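首页 课程 项目 工单 文档 登录

本站使用 Cookie 保存登录状态与筛选条件。继续浏览即表示同意。

工单 628:右臂持笔放回笔筒时中途停止,控制器报跟踪误差超限
项目:Puvent 双臂整理课程设计,第二组
提交人:Hongmei Pan
处理人:Onni Manninen
优先级:中
状态:待复测
创建日期:2022年4月13日

一、现象

任务脚本为"收笔":右臂从垫子上夹起记号笔,抬升,移到桌子中部上方,交给左臂,由左臂插入架子顶层的网格笔筒。夹取和抬升正常。进入交接前的等待位后,右臂腕部关节偶发停止,控制器报"跟踪误差超限",左臂保持张开等待,直到任务超时退出。

连续执行 40 次,前半段基本正常,后半段故障变多。手动清除报警后可以继续,不需要断电。

二、环境

控制软件:Dreko 课程版,任务脚本由本组编写。
夹爪驱动:Codard,默认参数,夹持力设为 55%。
布局:课程统一的"厨房台面"布局,物体位置按讲义摆放,未作改动。
电源和急停回路:开机自检通过。

三、排查记录

1. 怀疑夹持力过大造成夹爪过流。将夹持力从 55% 降到 40%,笔在抬升时有轻微转动,故障照旧。恢复原值。

2. 怀疑轨迹规划在等待位附近接近奇异点。导出关节角,腕部没有接近奇异,速度曲线连续。等待位上移一小段后重新规划,故障照旧。

3. 检查通信。日志第 191 行起,右臂状态包出现间隔增大,随后报警。左臂同一时段正常。更换右臂网线,间隔增大的现象消失,但报警仍会出现,只是次数减少。网线问题单独记入设备台账,不在本工单内继续跟踪。

4. 空载对比。不夹笔,只走同一条轨迹,未复现。夹笔后复现。笔很轻,负载本身不应有这么大影响,于是转查夹笔之后脚本做了什么。发现夹取成功后脚本会切换工具坐标系,把笔尖设为工具中心点,腕部姿态随之多转一个角度。空载测试跳过了这一步。

5. 按第 4 条修改空载测试,不夹笔但切换坐标系。复现。至此可以排除笔和夹爪。

6. 逐段放慢。腕部旋转段速度降为原来的一半,报警不再出现,但整个任务超过课程规定的时限,不能作为最终方案。

7. 检查右臂线缆。螺旋线从上臂拱出后接到夹爪一侧。腕部多转的角度正好沿拉紧方向。手动拖动到同一姿态,能感到阻力,转回后阻力消失。左臂的线走另一种弧线,同样姿态下没有阻力。

四、当前判断

跟踪误差来自线缆在腕部附加的拉力。切换工具坐标系后姿态改变,拉力变大,高速时超出误差阈值。故障随次数增多,推测是线缆固定点逐渐滑移,尚未验证。

交接前等待位的姿态如下,右臂夹笔,左臂张开,两个基座状态灯均为绿色。

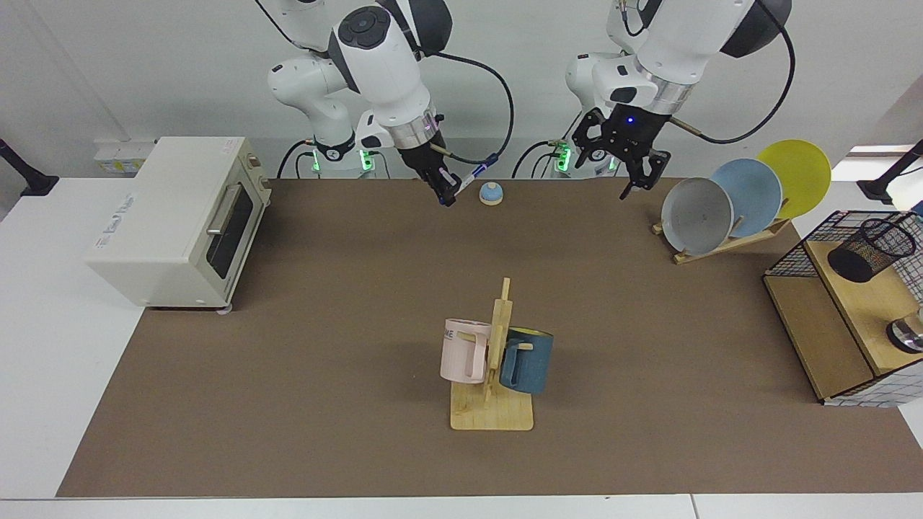

Elsa Koskela 回复:请先不要动误差阈值。上学期 Amrani 组遇到过同样的报警,他们把阈值放宽一倍,演示那天腕部编码器线被拉松,整组停了一下午。建议把交接姿态绕笔的轴线反转半圈,笔尖方向不变,腕部就会朝放松的一侧转。左臂的接近方向要跟着改,注意别碰到盘架。另外第 7 条只写了"能感到阻力",请补一组关节电流,拉紧和放松各取一次,否则验收时说不清楚。

Hongmei Pan 回复:收到,阈值保持默认。反转后的等待位已在仿真里跑通,左臂从架子一侧进入,离盘架的余量够用。电流数据明天补,采样方法按讲义附录。

Onni Manninen 回复:右臂线缆固定点我来重新扎,扎完在扎带边上画一道标记线,便于看有没有滑移。扎之前请先取完电流,否则前后不可比。

五、待办

a. 采集右臂腕部关节电流,拉紧、放松两种姿态(Hongmei Pan)
b. 重新固定线缆并画标记(Onni Manninen)
c. 将反转后的等待位写入脚本,速度恢复原值
d. 连续执行 40 次,记录报警次数和标记线位置
e. 空载测试脚本补上切换坐标系这一步,合并到主分支

复测期间其他组使用右臂,请勿改动线缆走向。c 项合并前,脚本暂时保留半速版本,文件名后缀为 slow。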